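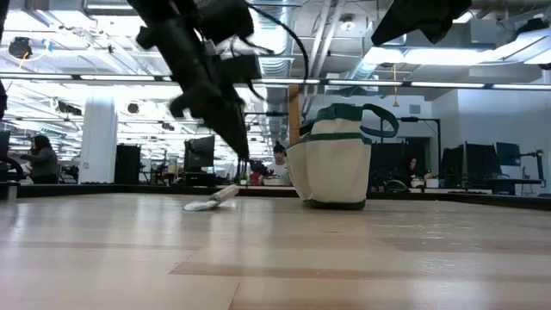

Ticket: tote bag won't stay upright once it's packed
Status: solved (I think!)
Opened by: Aoife Ní Chonaill

Hi all, me again. I'm putting together the cleaning totes for the Drolmont workshop in September, and I've run into a silly problem. The bag is the canvas one, cream with the dark green trim and green handles. It stands up fine on the table with not much in it. Once I get all the brushes and cloths in, though, it leans back slowly and then goes over – twice this morning, and the second time everything landed on the floor.

What I've tried so far:

Moved the long wooden stick from the back left corner to the middle. Worse.
Folded the cloths flat on the bottom. A bit better, but it still went over after 10 minutes.
Put the small white brush in a front pocket, bristles up. No change that I could see, and the handle is so short it's a pain to fish out again.

Any ideas? I've got 7 of these to do and I'd love not to buy new bags.

Reply from Tomás Foley, 2:15 pm
Is the stick resting on the bottom or on top of the cloths? Mine sat on the cloths and pushed the back panel out every time somebody bumped the table.

Reply from Aoife
Oh! On top of the cloths. Let me redo it.

Reply from Asuka Hirano
Try a piece of stiff cardboard in the bottom too, cut a little smaller than the base (I used the back of an old desk pad). And spray bottles at the front if you're packing any, they're the heaviest thing by miles.

Update from Aoife, 3:40 pm
OK, cardboard in first, stick straight down onto it, cloths tucked in next to it, bottles up front. It's been standing for more than 30 minutes and I've leaned on the table a few times on purpose. Still up!! I left the white brush out and I'm going to tie it to a handle with string so people can grab it.

I'll do the other six tomorrow. Ruairí, do you have any more cardboard over there? I'm all out.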